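Dressing table

A dressing table is a piece of bedroom furniture used for grooming and for keeping the small goods that go with it, such as combs, brushes, pins and jewelry. In American usage it is often called a vanity. The line between a dressing table and a dresser is less firm than furniture guides make it sound. Sellers use both words for the same piece, and many households have only ever owned a chest of drawers with a mirror leaned against the wall.

Origins

Popular accounts like to trace the dressing table in an unbroken line from the cosmetic boxes of ancient Egypt to the modern bedroom. The evidence for such a line is thin. Boxes for oils, combs and eye paint are well known from the ancient world, but a box is not a table, and long stretches of the supposed history are filled in by guesswork.

The purpose-built form is easier to follow in Europe from the late 1600s, when small tables with drawers were made for wealthy homes. Many were draped with cloth, and the French word for that cloth, toilette, passed to the table and then to the act of getting ready. Stories linking particular surviving tables to queens and royal mistresses should be treated with care. Many rest on family tradition or on a dealer's word.

Form

A typical dressing table has a flat top, a mirror and one or more drawers. The kneehole type leaves a gap for the legs of a seated user. Where space is short, a tall chest does the same work for a person standing up, and the top becomes a shelf for whatever is in daily use.

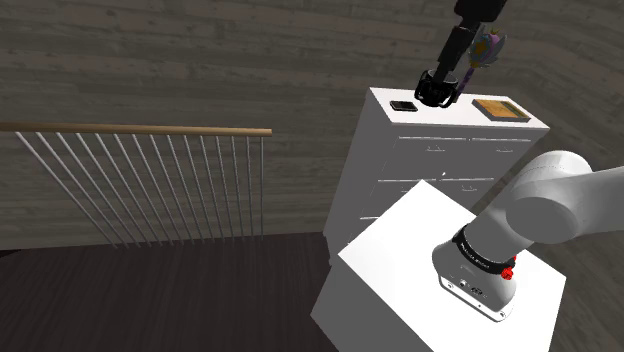 White dresser with two rows of drawers visible and a toy wand at the top (computer rendering).

Matching bedroom sets became common in the United States during the 1800s as factory production brought prices down. Makers presented the set as a need of the modern home. It was also a way to sell four pieces to a buyer who had come in for one, a point the trade literature tends to pass over.

Dresser sets

The dresser set, or vanity set, usually held a brush, a comb and a hand mirror with matching backs. Larger sets added a button hook, a nail buffer and covered jars. Silver, ivory, tortoiseshell and early plastics were all used.

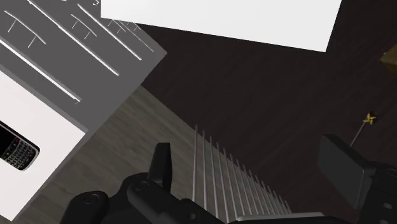

Complete sets are prized by collectors, but "complete" is a loose term. Pieces were lost and replaced, and sets were later made up from strays with similar patterns. A fitted case is better evidence than a seller's description, though cases too can be swapped. Marks on the metal may identify a maker or a standard of silver. They do not show that the pieces were first sold together.

Decline and revival

Built-in closets and better-lit bathrooms are commonly blamed for the decline of the dressing table after the middle of the 1900s. The explanation is reasonable but hard to test, as few surveys recorded where people combed their hair. Claims of a recent revival come largely from retailers, who have an interest in the matter.

See also

Chest of drawers
Lowboy
Hand mirror
Comb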